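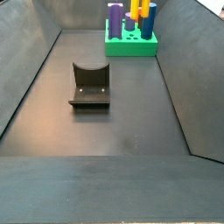 Zu Besuch bei Irero: ein Nachmittag zwischen Stiften und Löchern

Es gibt Fabriken, in denen es dampft und kracht. Bei Irero in Skornurmont riecht es nach Filterkaffee, und am Empfang liegt ein Teller mit Keksen, den sich die Besuchergruppe vor mir offenbar gründlich vorgenommen hatte. Irero macht Steckspiele. Einmal im Jahr, im Juli, darf man hinein, Anmeldung per Postkarte. Ich habe eine geschickt, mit Alpenmotiv, und wurde genommen.

Durch das Haus führt Sanne Willems, zuständig für alles, was Löcher hat. Sie trägt festes Schuhwerk und erwartet das auch von anderen. Meine Sandalen wurden zur Kenntnis genommen.

Der Prüfraum

Wer auf Maschinenlärm hofft, wird im Prüfraum enttäuscht. Das Interessanteste dort liegt in einer flachen, dunkelgrauen Wanne mit schrägen Seitenwänden: ein Steckblock in einem Grün, das man sonst nur von Götterspeise kennt, ganz nach hinten an die Rückwand gerückt. Oben kleine runde Löcher, darin aufrecht ein paar bunte Stifte. Ein langer violetter mit einer Längsrille oder Abflachung, daneben ein kurzer, ebenfalls violett, der neben seinem Nachbarn etwas beleidigt wirkt. Ich fragte, ob der kurze abgebrochen sei. Frau Willems sah mich an, wie man Leute in Sandalen ansieht. Das gehöre so, Kinder sollten schließlich Höhen vergleichen lernen.

Der Rest der Wanne war, bis auf eine schwarze Halterung links, Boden. Ich habe ihn lange betrachtet, die Führung sah an dieser Stelle eine Pause vor.

Was man sonst noch erfährt

Die Serie heißt Hitix und umfasst 24 Farben, von denen laut Frau Willems vier unverkäuflich sind. Welche, wollte sie nicht sagen. Ich tippe auf Senf. Im Lager stehen 4.000 Kartons, und vor jedem zweiten gab es eine Anekdote – die über den Lieferanten Ríos und die falsch gebohrten Blöcke ist wirklich gut, leider musste ich versprechen, sie für mich zu behalten.

Zum Schluss durfte die Gruppe selbst stecken. Ein Herr aus der zweiten Reihe brauchte für sein Muster so lange, dass man ihm den Mantel brachte. Mein eigenes Werk wurde als »mutig« bezeichnet.

Praktisches: Der Bus hält 100 Meter vor dem Tor und fährt ungern zurück. Einlass ab 14 Uhr, die Kantine verlangt für den Kaffee 50 Cent und ist jeden davon wert. Geschlossene Schuhe mitbringen.

Diese Website verwendet Cookies. Mit der weiteren Nutzung stimmen Sie dem zu. Alle akzeptieren | Einstellungen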